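Lineage society's founder claim still lacks papers

By Sigita Sakalauskas
December

The Forcombe chapter of the Groren Descendants says it has signed up 51 new members since spring, which would more than double its rolls. Whether all of them descend from anyone who came over with the Groren party is a harder question.

Chapter registrar Sarmīte Baranauskienė said 40 of the applications rest on a single family tree, compiled in 2000 and passed around as photocopies ever since. The tree names a Liem farmhand as the father of nine children. Parish books cover only some of them, and she would not say how many.

"We take people at their word until we have a reason to stop," Baranauskienė said.
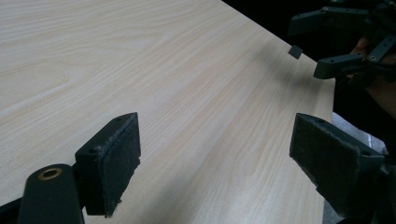 A table with a pale wood-grain top.

That is a generous standard for a group that hands out certificates and medals. The older Namero chapter asks for a birth, marriage or death record for every generation. Forcombe used to do the same, then quietly dropped the line from its form.

The chapter plans to present the new certificates at its winter luncheon, with a color guard and a reading of the names. Members who asked to see the supporting papers first were told the files are being sorted. No date has been given for when that work will be done. Dues for the new members have already been collected.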